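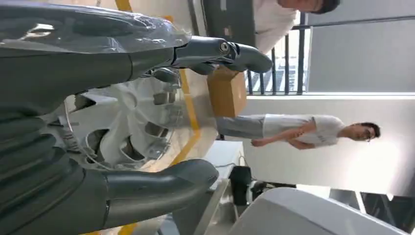
Nails & Color > Testing and Claims
Stadcombe Cosmetic Testing Group - March - 12 shares - 3 comments

4. What "up to ten days of wear" is measuring

The ten-day claim printed on long-wear nail polish rests on two kinds of evidence, and we were not convinced by either. The first is a lab test in which painted plastic tips are rubbed and soaked until the coating fails. The second is a home-use panel in which people paint their own nails and fill in a form. Both get cited as if they answered the same question. They don't, and the gap between them is large enough to hide a weak product.

Take the lab test first. The version used most often by the makers we contacted is the Jiltden rub, in which a tip is dipped in water at 40 degrees Celsius, dried, and passed under a felt pad for 800 strokes. A polish passes if less than a tenth of the surface is bare at the end. We have no quarrel with the test as a way of comparing two batches of the same polish. Our doubt is about the step from strokes to days. The note that comes with the method says that 80 strokes stand for one day of normal use, and gives no source. We asked three suppliers where the number came from. One sent us the same note back. One said it was common knowledge in the trade. The third did not reply.

A plastic tip also does not grow, bend, or produce oil. Real nails do all of these, and the edge of a nail bends whenever it pulls at a can tab or a stiff zipper. In our own runs almost every failure on plastic was thinning across the middle of the tip, where the felt presses hardest. On people, nearly every failure began as a chip at the free edge. A test that wears out the wrong part of the nail can still rank products in the right order by luck, but we would want to see that shown before trusting it.

4.1 The home-use panel

The larger body of evidence is the Bornard panel, which is quoted on the packaging of the Varela gel-look range and in much of the sales material we collected. It had 940 members, and on its face that is an impressive number. The forms are less so. Panel members were asked on the tenth day whether their manicure "still looked good," with the answers yes, mostly, and no. Yes and mostly were then added together and reported as one figure. We think most readers would be surprised to learn that a nail with two chips and a visible line of regrowth can be scored as ten days of wear, provided its owner is in a forgiving mood.

There is a second problem, and it is harder to fix. Members who took the polish off before the tenth day were dropped from the count. The report calls them "incomplete." Some of them may have been bored with the color or had a wedding to go to. Others presumably took the polish off for the usual reason people take polish off, and those are the very cases a wear study is supposed to count. Without the number of dropouts by day, which we asked for and were not given, the headline figure cannot be read at all.
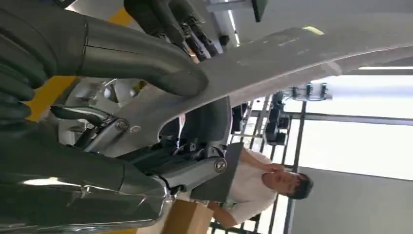 We also looked for any sign of a comparison polish. None is mentioned. Every member used the same base coat, two coats of color and the same top coat, applied from a printed guide that told them to wipe each nail with remover first and to wrap the color over the edge. Careful prep is known to matter a great deal, and it is possible that an ordinary drugstore polish put on with the same care would have done just as well. It may be that the guide, and very little in the bottle, is responsible for the result. The report does not let us tell.

4.2 Our own small panel

To get a sense of how much the wording and the dropouts might matter, we ran a panel of 31 people in Stadcombe. This is a small group and we make no grand claims for it. Each person wore the Varela polish on one hand and a plain polish of a similar shade on the other, with left and right assigned by draw. Both polishes were moved to unmarked bottles. The brushes were not the same width, and a few members said they could guess which was which, so the blinding was weaker than we had hoped.

Each hand was checked every evening against a printed card with five grades, from no wear to more than half the nail bare. Members who removed the polish were kept in the count and scored as failed on the day of removal, whatever reason they gave. That rule is harsh, and it will make any polish look worse than it is. It does at least treat both hands alike.

Under our rule the two polishes were close for the first four days. After that the Varela hand did better, by a margin we would call real but modest. Few hands of either kind reached the tenth evening without a chip. When we scored the same records the Bornard way, dropping the early removals and folding "mostly" into "yes," the long-wear polish looked excellent. So did the plain one. It was this last result that made us go back and rewrite the present section, which in an earlier draft had been kinder to the ten-day figure.

We do not take this to show that long-wear polish is a fraud. The difference after day four was there in most members, and it was larger in those who said they washed dishes by hand. What we doubt is the number on the label. "Up to" already excuses a good deal, and a scoring method that gives nearly the same answer for two unlike products excuses the rest.

Figure 1. Blue shelving with green crates bearing white labels. 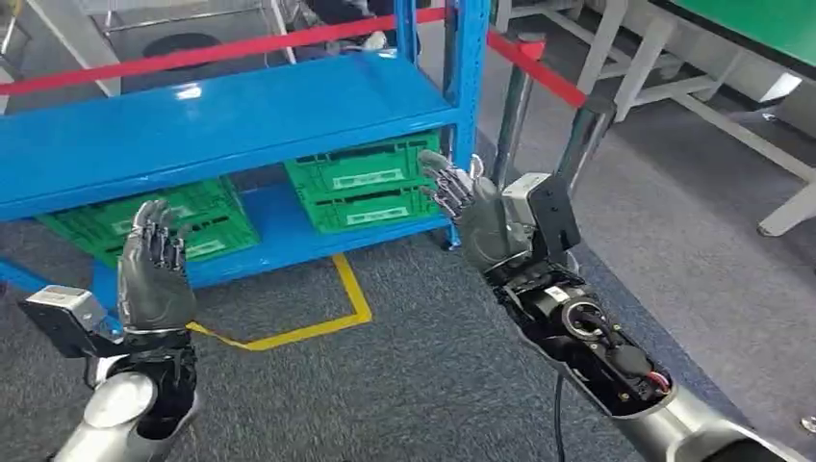
4.3 Limits and loose ends

Several things could be wrong with our own reading. The dominant hand takes more wear than the other, and with a group this size the draw may not have evened that out. Our grade card was tried on photographs before the panel began, but never on dark shades, where a small chip is much easier to see - both of our polishes were mid-pink. Indoor heating was on for most of the run, and dry nails may hold color differently. We did not test the top coat alone, though one reader of the draft suggested that it does most of the work in both products, and we have no answer to that.

We would also like the Jiltden rub repeated with the felt moved to the tip edge. A rough trial of this on spare tips gave failures that looked more like the chips seen on people, but the tips slid in the holder and we threw the numbers out. A better clamp is on order, and the edge runs will be reported separately from the panel data.

Filed under: nail polish, wear claims, panel studies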